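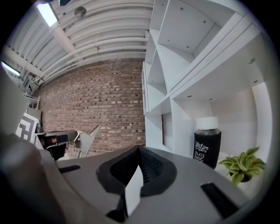

01/03/2021
By Retno Hidayat and Kofi Issahaku

This site uses cookies to improve your visit. Accept | Settings

Workshop Room Refit, Drandton Annex: Project Report

1. Purpose

The room was assigned to our course in August as a shared workshop. The project covered the lighting, the services overhead, and the storage along the walls. Structural work was outside the scope.

2. Existing conditions

The ceiling is painted white, and the pipes and ducts run in the open below it. Hiding them behind a dropped ceiling was priced and rejected. It would have lowered the room and made the valves hard to reach. The runs stay exposed and keep their white paint.

The brick was left bare. Fixings go into the brick itself and not into the mortar joints, as the joints near the door crumbled under a test screw.

3. Lighting

Readings were taken at bench height on a grid, with the blinds closed. The average was 468 lux. The lowest points were along the wall opposite the door, where the ducts block part of the light. We moved one bench 2 feet toward the middle of the room and repeated the readings there. The new position met the target we had set for close work. No fixtures were added.

4. Storage

Three options were compared: closed cabinets, open shelves, and free-standing racks. Cabinets gave the cleanest result but used the most floor. We chose racks from Keltine, rated at 100 pounds per shelf. A rack must not be loaded until it is level and tied to the wall. Light items go on top.

5. Cost

The total was $2,643, including paint for the door frame and delivery from Munasinghe. Racks made up the largest share. Labor was our own and is not included.

6. Open items

Pipe labels have not been ordered. The duct nearest the door rattles when the fan starts, and the hanger there needs a rubber sleeve. Light readings should be repeated after the windows are cleaned. The floor plan in the appendix still shows the bench in its old position.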